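Toltlow Dry Perry, 75cl bottle

I've been selling perry from the back of the shop for years, and this is the one I keep taking home myself.
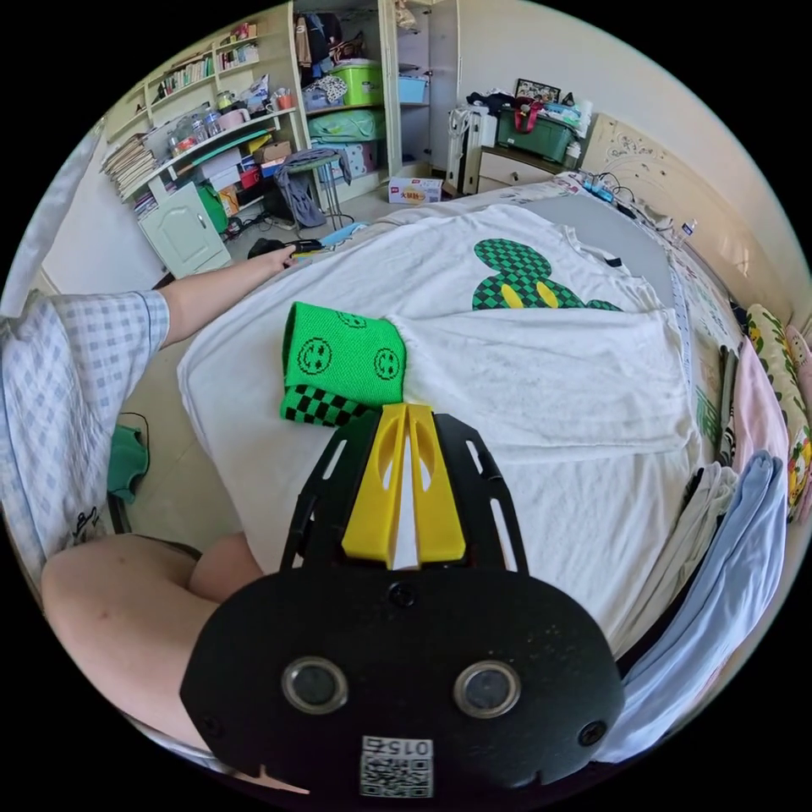 Toltlow is a small orchard perry, made from three kinds of old pear that you wouldn't want to eat straight off the tree (I've tried, and my mouth dried up for the afternoon!). Pressed and fermented, though, they're lovely. The fruit is milled in the autumn, left to stand overnight, then fermented slowly with the wild yeasts in old oak. It gets a second, gentler fermentation in the bottle, so there's a fine fizz and sometimes a bit of sediment at the bottom. Pour it slowly, or don't bother and have it cloudy – I like it both ways.

What does it taste like? Pale straw in the glass, with elderflower and lemon peel on the nose and a little bit of hay. It's properly dry, but there's a soft ripe pear thing in the middle that stops it being sharp. The finish goes on and on, slightly chalky, with a nip of tannin that makes you want some cheese. I had mine with a crumbly goat's cheese and oatcakes, and then with fish and chips the next night, and the fish and chips won.

Serve it chilled, but take it out of the fridge ten minutes before you open it. A white wine glass is better than a flute. It'll keep a couple of years lying down somewhere cool, and the older bottles I've opened had gone rounder and a touch honeyed.

This year they filled 1,230 bottles and my share is 80, so it does run out. If you miss it, the Kamata medium perry is a sweeter cousin, and that should be back in July. The Tiltik still cider is the one to go for if you don't want bubbles.

Details
Style: dry, bottle fermented
Strength: 6.8% ABV
Closure: crown cap
Allergens: none added, no sulphites added
Suitable for vegans
Price: £23 for two bottles, mixed with the Kamata if you like

Orders go out from Zekonik Drinks in cardboard sleeves, and you must be 18 or over to buy. Somebody will need to be in to sign for the parcel.

Page updated 31 May 2024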